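TUTLEY TECHNICAL COLLEGE
Engineering and Computing
Second Year Project Report

Planning and Budget for a Two-Arm Robot Work Area in the Clenley Building

Submitted by: Dennis Mrema
Project title: Hultance

1. Purpose of the report

The college has agreed in principle to set aside a ground floor room in the Clenley Building for teaching with a two-arm robot. The robot itself will be paid for from the department's main equipment fund and is not part of this project. The task given to the author was to establish what else must be bought before the first classes can be held, what it will cost, and in which order the purchases should be made.

The report is written for the project supervisor and for the department's equipment group, which meets in June to approve spending for the coming year. It sets out the work carried out in simulation, the decisions that followed from it, and the sums requested. A short account of matters left open is given at the end.

2. Background

In earlier years, equipment for project rooms was bought largely from a list prepared by the previous group. The records for the mechanics room were made available to the author and show two weaknesses in that way of working. Several items were bought before the layout of the room had been settled and were later moved to other rooms. Other items, mostly small ones such as cables, clamps and matting, were not on any list and had to be bought singly during term, when delivery was slow and carriage was charged each time.

The supervisor therefore asked that the Hultance room be planned first as a computer model. The model would be used to try the robot in a furnished room with everyday objects, and the purchase list would be drawn up from what was learned. No money has been spent on the room so far other than the cost of staff time.

3. Method

A furnished domestic room was chosen for the model in place of a workshop. The teaching staff intend that students should work on household and studio tasks, where furniture is fixed and the robot must make allowance for it. The main object chosen for the trials was a camera tripod. It is taller than most objects used in teaching, it has moving parts, and its legs spread across the floor, so that it makes demands on reach and on clearance at the same time.

The trials were run on a computer in the general teaching laboratory. The robot was operated by a student using hand controls, and its movements were recorded for later study. During each run the operator kept a written log with three headings: reach, clearance and visibility. Remarks under these headings were then compared with the draft purchase list, and an item was kept only if at least one remark in the log supported it. Items that were merely thought to be useful were moved to a reserve list.

Views from the simulated room used for the trials:
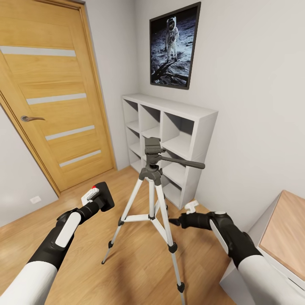

The tripod with both arms in position.
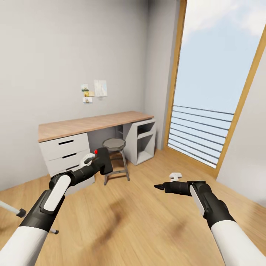
The desk side of the room. 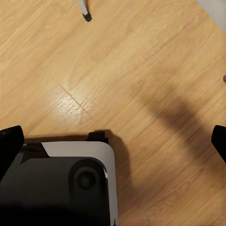
The floor between the open gripper fingers.

4. Findings

4.1 Reach

The arms were found to work most comfortably on objects standing directly in front of the robot. When the tripod was approached from one side, the operator often had to stop and reposition the robot before the second gripper could be brought to the legs. It is concluded that a clear working area should be marked on the floor of the real room and that no furniture should be placed inside it. This has no cost beyond floor tape, which the stores already hold.

4.2 Clearance

The log contains more remarks under this heading than under the other two together. Operators reported difficulty in judging the height of the grippers when reaching for anything close to the floor. In simulation a contact with the floor does no harm. In the Clenley room it could mark the floor covering, which was renewed recently, and could damage a finger of the gripper. Protective matting was on the reserve list in the first draft and has been moved to the main list as a result.

4.3 Visibility

Polished flooring proved to be a difficulty that had not been foreseen. Reflected light on the floor made the edges of thin objects hard to follow, and operators remarked on this several times. A matt surface would lessen the problem, which gives a second ground for buying the matting. The real room has a large window, and blinds are already fitted, so no sum is requested for them.

Operators also asked for a view of the working area from a fixed point as well as from the robot. This was tried in the later runs and was preferred by all who used it. A mount for a fixed camera should be planned for, although a camera can be borrowed from the media department during the first term.

4.4 Computing

The laboratory computer ran the model slowly when more than one view was open. Delays between the movement of the hand controls and the movement of the arms made fine work tiring. The technical staff advise that the machine itself is sound and that an improved graphics card would be enough. This is a much smaller expense than a new computer and has been costed on that basis.

5. Budget

Prices were obtained from Tanguy, the college's usual supplier for laboratory goods, and were confirmed in writing. All sums include tax.

Graphics card for the laboratory computer: £280
Tripods for teaching use and one fixed camera mount: £177
Matt protective floor matting: £144
Carriage and fixings: £50
Total requested: £651

The sum for carriage and fixings assumes that all goods are ordered together. If the order is divided, carriage will be charged on each part and the allowance will not be sufficient.

A cheaper grade of matting was considered and rejected. It is supplied with a shiny surface, and it would bring back the difficulty described in 4.3. Second-hand tripods were also considered. They could be had at a lower price, but the models on offer differed from one another, and the teaching staff wish every group to work with the same type so that results can be compared.

6. Order of purchase

It is recommended that approval be sought for the whole sum in June and that a single order be placed directly afterwards. The graphics card should be fitted first, as the computer is in use now and the benefit to other projects would be immediate. The matting should be laid before the robot is brought into the room. Lifting the robot's base at a later date would require two members of technical staff and a trolley from the mechanics room.

Tripods may be held in stores until teaching begins. One should be released early to the project group, so that its weight and the stiffness of its leg locks can be measured and entered in the model. The values used in the trials were estimates.

7. Matters left open

Storage has not been settled. Empty shelving is available in the Clenley Building, but it has not been checked whether it would stand clear of the robot when the arms are extended. The author proposes to add the measured shelving to the model before the order is placed.

Replacement parts for the grippers are not included in the budget. The rate of wear cannot be judged from simulation, and the equipment group may prefer to decide on spares after the first term of use. Training for technical staff is also outside this report and is being arranged by the department.

The written logs, the supplier's price confirmation and the reserve list are held in the project folder and may be seen on request to the supervisor.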